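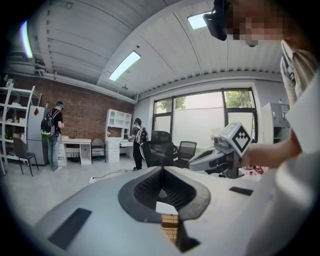

Skumton round table and woven basket: review after nine months of use

Published by the Akpalu Furnishings Desk, 2023-12-14

The Skumton table is supplied by Cekiritz under catalogue number 2402, either alone or with a woven basket intended to stand on it. Both items were bought at the normal price in March and have been in regular use in a shared workroom. The supplier had no part in this review.

Delivery and assembly

The table arrived in a single carton with the basket packed separately. Assembly took one person less than an hour. The printed instructions are adequate, although two of the diagrams are too small to read comfortably and the bag of fixings is not labelled. One spare bolt was included.

The table

The top is round and white, with a stated diameter of 83 cm. The height is given as 750 mm, and our own measurement agreed with this. It suits an ordinary chair and is also acceptable for short tasks carried out standing, though taller users reported that they had to stoop if they worked at it for long.

The round shape is the main point in its favour. It may be approached from any side, and there are no corners to catch the hip in a narrow room. The corresponding drawback is that it cannot be pushed flush against a wall, and purchasers with limited floor area should measure carefully before ordering.

The white surface shows marks readily. Tea and pencil were removed with a damp cloth. Ballpoint ink required a second attempt and left a faint trace. 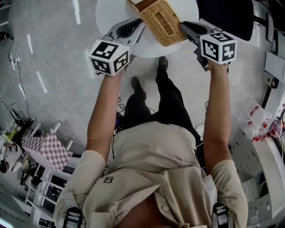 The basket

The basket is light brown and looks well against the white top. The weave has kept its shape. A few loose ends appeared along the rim in the early weeks; these were trimmed with scissors and have not returned. Dust collects in the weave and is best removed with a soft brush.

It is light enough to be moved with one hand when empty. We would not recommend it for very small articles, such as paper clips, which find their way into the gaps.

Use with other furniture

The room also contains white open shelving and a black chair. The white of the table is close enough to that of the shelves to cause no difficulty. Cekiritz suggests pairing the table with its Plelomex shelving range, which we have not tested.

Assessment

Table: 9 out of 10. Basket: 7 out of 10. Purchasers who already own a suitable basket are advised to order the table alone. Replacement fixings may be requested from the supplier by quoting the catalogue number.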